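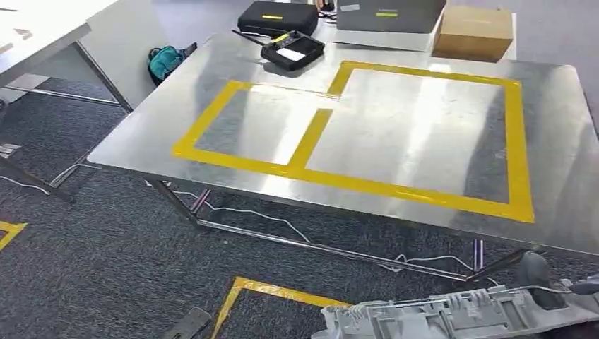 Trukham Commissary Kitchen
Monthly safety and sanitation inspection, prep area and dry store
Date: 8 August 2019
Inspector: Ľubica Holub
Previous inspection: February (full), interim checks on file

Ratings: S = satisfactory, C = correct before next inspection, U = correct before next shift, N = not checked

1. Floors and drains

1.1 Floor surface intact, no lifted tile: C
Two tiles loose by the walk-in door. Grout missing on the drain side. Carried over from February.
1.2 Drain covers seated and clean: S
1.3 Anti-fatigue mats lifted and washed: S
1.4 Wet floor signs available: S

2. Work surfaces

2.1 Tops free of cracks, pits and open seams: S
2.2 Legs level, feet locked: C
Ellon table rocks at the rear foot. Adjuster thread is stripped. Replace the foot; do not shim with cardboard.
2.3 Undershelves clean: S
2.4 Sanitizer test strips in date: U
Strips in the drawer expired. New tube issued during inspection. Re-rated S on leaving.

3. Hand sinks

3.1 Hot water reaches minimum temperature: S
3.2 Soap and towels stocked: S
3.3 Sink used for hand washing only: C
Whisk and measuring cup found in basin at sink 2. Shift lead told.

4. Cold storage

4.1 Walk-in air temperature, read at door and at rear: S
38 °F at both points. Dial on the outside of the box reads low and should not be used for the log until it is adjusted.
4.2 Door gasket seals on all sides: C
Bottom corner, hinge side, does not grip paper. Hrubý quoted for the gasket in February; no order placed.
4.3 Raw product below ready-to-eat: S
4.4 Date labels complete: C
Label missing on one tub of cut peppers. Discarded.

5. Powered equipment

5.1 Slicer guard fitted, interlock stops blade: S
5.2 Mixer bowl guard: S
Hallano mixer. Hour meter 3,086. Gearbox oil change is overdue by the service card.
5.3 Cords and plugs undamaged: S
5.4 Lockout tags at panel: N
Panel room locked, key not on the board. Check next time.

6. Fire and exit

6.1 Extinguishers charged, pins sealed: S
6.2 Hood filters clean and correctly angled: C
End filter installed with baffles horizontal. Turned during inspection, but cleaning crew needs the instruction sheet.
6.3 Exit route clear: S
6.4 Emergency light test, 11 fixtures: C
Fixture over the dry store door did not come on. Battery suspected.

Items rated C in February and still open: 1.1, 4.2. Both need an order number entered on this sheet before the next visit.

Copy to shift office and maintenance.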